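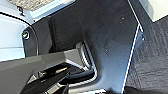 A dark molded panel with black rubber trim and gray carpet alongside. Some scuffs and dust.

Trim swap back on in Flasley this Saturday

FLASLEY - Old panels, carpet offcuts, rubber trim, clips by the bucket. The parts swap at the Clirier hall is back on for Saturday, doors at 9 a.m., and organizers say they have more interior trim than they know what to do with.

Last spring's swap took in 1547 pieces. Most went out again the same day. What was left over went to a storage unit on Csizmadia Road and has been sitting there since, getting dusty. All of that comes back out on Saturday, along with whatever people bring.

How it works: bring a part, take a part. Nothing to bring, it's $2 at the door and you can still carry out what you can lift in one trip. Dealers are asked to wait until noon.

Panels are the big draw again. A new molded panel can be hard to find for anything older, and the ones that do turn up online often have broken tabs. Scuffs are fine at the swap, the organizers say, dust is fine too. Cracks are not. Check around the screw holes and along the edges before you load it in the car, becuase there are no returns.

Carpet will be on the long tables at the back, sorted by color, mostly gray. Rubber trim hangs on the rail by the side door. Please don't fold it. Bolts, grommets and clips are loose in trays, first come first served, bring your own bag.

The Trarkerix club is running a cleaning table from 10. Soft brush, warm water with a little dish soap, then a dry cloth. Club members will also show how to get a clip out of a panel without snapping it, which was the most asked question last time. Flat plastic tool, go in close to the clip, pull straight. Screwdrivers leave marks.

Parking is on the street side only. The back lot is for drop-offs, and drop-offs have to be done by 8:30. Room for about 100 people inside at a time so expect a line early on. Doors close at 3 p.m.

Anything with glass in it, no. Seats, no, there isnt the space. Batteries, absolutely not, after last year.

A second swap is planned for the fall if the hall is free.

Comments (5)

Went last time and got a whole set of trim for nothing. Line was long but it moved.

Is the carpet cut pieces or full ones? Need a full one, gray, not too picky on the shade.

Reply: bit of both last year. Get there early for full ones

two dollars is fair but "one trip" needs a better rule. Guy in front of me had a hand truck

What happened with the batteries??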